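Home News Reviews Gear Podcasts
2 min read

Review: Grorkon Bramwell vocal mic

The Bramwell is Grorkon's entry-level dynamic microphone, pitched at rappers who record at home and at talk shows with more than one host. I used it for a month on our weekly hip-hop show, mostly on Zdenka Matić's voice, and on one guest verse.

Tone is on the dark side. There is a broad lift in the low mids that flatters a quiet speaker and thickens a loud one. Zdenka needed a cut at 500 Hz before she sat properly against the beat beds. Hard consonants are handled well, and I left the de-esser off for every episode. 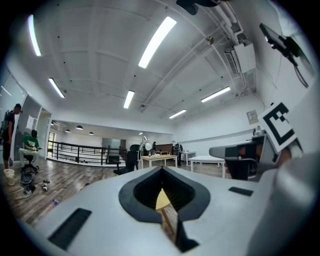
Rejection from the sides is better than I expected at this level. With 4 people talking over each other, which is the normal state of our album arguments, bleed stayed low enough to edit each track separately. Handling noise is the weak point. Any grip change comes through as a low thump – a high-pass filter removes most of it, but a rapper who moves a lot will want a stand.

Output is low. My interface ran close to full gain on speech, and the hiss was audible in pauses. Shouted ad-libs were fine.

The supplied clip is stiff and the thread adapter worked loose twice. The Skomville costs more and has a cleaner top end, so I would still choose it for finished vocals. For demos, interviews and guest chairs the Bramwell is good enough, and I have kept 2 of them.

Vesela Dimitrov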